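Thandeka Mathebula has cleaned rented studios and small offices for Kukora since January, and before this she worked two years in a hotel laundry. I met her to ask how she looks after plank floors, a subject on which my readers write to me often.

"The floor tells you what to do," she says. "If you feel grit under the shoe, you sweep. You don't bring water yet." She picks up tissues and scraps by hand, because a wet tissue breaks into small pieces and then the work is double.

Desks she prefers to leave in their place. When the legs spread outward, she says, the mop passes between them without trouble, and only the corner by the wall needs a cloth.

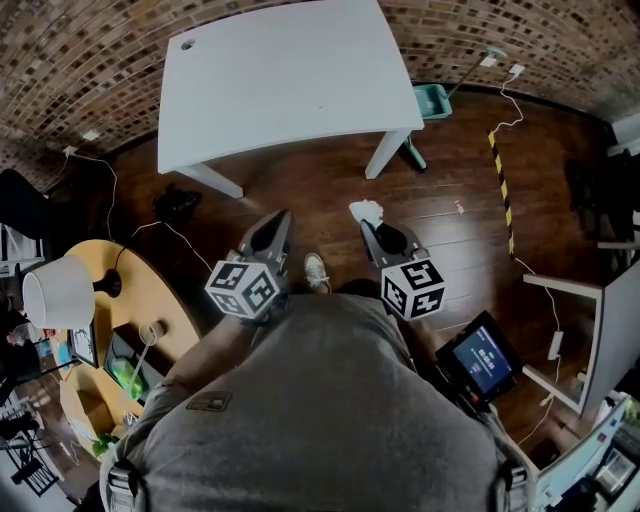

How wet should the mop be for a wooden floor?

"Almost dry. I wring it two times, and when I press it with my hand no drop should fall. If the planks are still shiny after a few minutes, it was too much water."

She is strict also about cables. Any cord lying on the floor is lifted onto the desk first, and she never mops close to an outlet. Brick walls she brushes from top to bottom, before the floor and not after.

Her colleagues at the Fusden office use a spray polish. Mathebula has tried it once. "It was slippery like soap," she says. "I went back to my bucket."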